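Right, moon water thread, as three of you have asked and I'm rubbish at replying to messages.

I started in April with a jam jar on the back step in Bukdale. Full moon, lid on, a little bit of moonstone next to the jar (next to it, not in it, some stones don't like a soak!). Brought it in before breakfast and used it on the houseplants all week.

Siyabonga Hendricks, who runs the Flestden circle, told me to say one word over the jar and leave it at that. I'd been reading out whole paragraphs, bless me. My word this month is "soften".
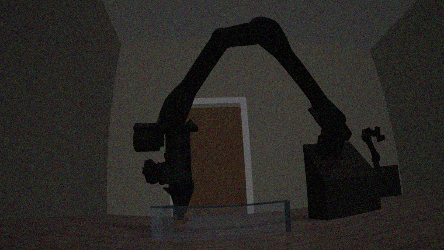 Big black arch, see-through tub on the floor. Moody!

Next full moon I'm charging the Orkmont deck too. All the cards fanned out on the windowsill, Queen of Cups on top, and I'll pull one before bed. Last time I got the Hermit and cancelled my plans, no regrets.

Cloudy night? Do it anyway. I've had some of my calmest weeks off a sky like porridge.

Oh, and I don't drink mine. It goes in the bath, on the plants, or a dab on the wrists before I read for someone.

Circle meets 25th September if you fancy it, bring a jar with a proper lid and a cushion. There are 41 of us on the list now so come early for a spot by the window x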